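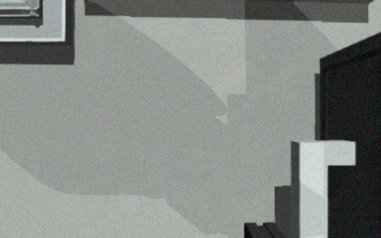

From: Marwa Kabbaj
To: Gedo build list
Date: March 23, 2019
Subject: Re: [gedo] shadows in the sim

Jhair, yes! Please keep the shadows on. I know they cost you render time, but I've been running Gedo on my kitchen table in Plumosstead since December and the light in there is terrible every single evening, so a sim with nice flat light would teach it all the wrong things.

Jhair Mosquera wrote:
> I have the bench scene rendering on my old desktop now. Plain gray
> everything, no textures, blocks with square edges. With shadows and
> noise turned on it does 8 views a second, without them 12. Is it worth
> it? The shadow edges come out stronger than some of the block edges
> and my edge finder hates that.
> Also, does anybody want the scene file?

My edge finder hated it too, right up to the point where I stopped asking it to work from one view. Now I take a view, move the arm a little, take another, and throw out any line that slides across the bench when the arm moves. The blocks stay put and the arm's own shadow doesn't. It's maybe a page of code and I'm so pleased with it (I'll clean it up and send it, the variable names are a disgrace).

The one that still fools me is a black block with a dark shadow right up against it. A white block I can find all day long. If you have time, could you try a lighter gray for the big one and tell me if your results change? I'd do it here but I'd have to paint mine!

And yes please to the scene file. I'd like to render 100 views with the lamp moved each time and run them through the Rondora branch overnight. Seed 123, same as last time, so we can compare.

Still to do on my side: the wrist joint has play in it again and I need longer screws for the base plate.

Marwa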